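Subject: Re: [shop-arms] Gripper stalls on soft packets, and the reach question
List: shop-arms
Wednesday, 9:40 pm
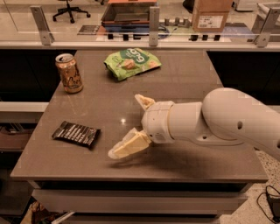 Gripper open over the middle of the table. Can, snack bag and chocolate bar set out for the pick test.

Replying to two things at once, the stall thresholds and the reach. Quoted text first, trimmed.

> I have read the February notes twice and still don't follow how
> you get the thing to close on a bag without either crushing it
> or giving up early. On ours the current limit that holds a full
> can will flatten a packet of chips, and the limit that is kind
> to the packet lets the can slide out on the way up. We have one
> number in the config and it is wrong for everything.
>
> Second question. Your table looks a long way over from the base.
> Are you running out of arm at the far side? We moved ours in
> closer and now the elbow fouls the bench on low picks.
>
> Third, did you ever print the wider lower finger, or is that
> still a drawing?

Third one first, as it's short. It's printed and fitted. The lower finger is the wide one with the blocky faceted pad on the inside, and the upper one still comes to a point. I print both in the cream filament that was left over from the Imine enclosure. The mismatch is deliberate. Two pointed fingers would pinch a bag and rotate around the pinch. Two wide ones could not get down beside a flat bar without hitting the table. With one of each, the wide pad goes under or against the item and the point comes down on top.

On the current limit. You need more than one number, but you don't need a force sensor. What we run now is:

1. Close at low current until the finger speed drops below the contact threshold. Call that position p0.
2. Hold for 71 ms. Read position again.
3. If the fingers have moved more than 4 counts past p0, the item is soft. Stay at low current and close a further fixed distance, then stop on position.
4. If they have moved less than that, the item is stiff. Step up to the high limit and stop on current.

That's the whole method. It's in the Skekeck branch under grip_close, and the old single-limit call is still there if you want to compare. The hold time matters more than I expected. At 17 ms the gearbox is still settling and everything reads as soft, including the can. I tried longer holds and saw no gain.

The fixed distance in step 3 was found by trial with chip bags and is probably wrong for anything that isn't a chip bag. A bag lying flat is the hard case. There's no edge to speak of, and the air moves to whichever end you aren't holding. I approach square to the long side with the wide finger low and let the pad push a fold up before closing. Without the fold it grabs about one time in three. With it I have had 34 clean lifts in a row, then a run of bad ones when the bag had gone limp, so change the bag before you change the code.

The chocolate bar classifies as stiff every time. The problem with the bar is yaw. If the grip is off the midpoint it swings on the way up. I have not fixed this. The present workaround is to take the bar's centre from the overhead pose estimate and refuse the pick if the estimate is older than a second.

The can is easy standing up. A full one and an empty one look the same to the planner, and the empty one will dent at the high limit. If you are testing with empties, cap the limit or put some water in them.

Now the reach. Yes, the base is off to the side and the arm comes in over the table from there. I'm not out of arm at the far edge, but I'm closer to straight at the elbow than I'd like, and tracking gets worse there. I looked at moving the base in and decided against it for the same reason you have found. With the base close, low picks near the edge fold the elbow down and there is nowhere for it to go. With the base further out, the elbow stays high and the forearm comes down at a slope.

Before you move yours back, try this. Put a soft limit on elbow height in the planner, set a bit above the bench surface, and see which picks fail. If it is only the nearest strip of the bench, tape that strip off and don't place anything there. I'd take a smaller work area over a base that has to be calibrated again.

Other notes from this round, in no order:

— The tabletop has a shine and throws a hot spot near the middle. The pose estimate jumps if an item sits right on it. I mask that patch by hand. A matte sheet would be better, but the wide finger catches the edge of a sheet on low picks.

— Warm lighting pushes the brown bar and the shadow of the gripper close together in hue. Thresholding on colour alone finds the shadow. Use the depth channel, or wait until the arm is clear before taking the estimate.

— The clear partition at the back is not in the collision model by itself. I model the ledge and the partition as one tall box. It costs nothing, as there's nothing we want to reach behind it.

— The wrist cover screws back themselves out. Thread lock, the weak kind.

— The Nwankwo driver board resets if the gripper and wrist both start at the high limit. Stagger them. I haven't put a scope on the supply yet.

Open items on my side are the yaw problem, the limp bag, and a proper value for the fixed distance. If somebody with the Kurkach gripper could run steps 1 to 4 and post the raw positions for a bag and a can, I could see whether the 4-count split is particular to our gearbox. Post as plain text please, the archive strips attachments.

Config diff to follow when I've taken our local paths out of it.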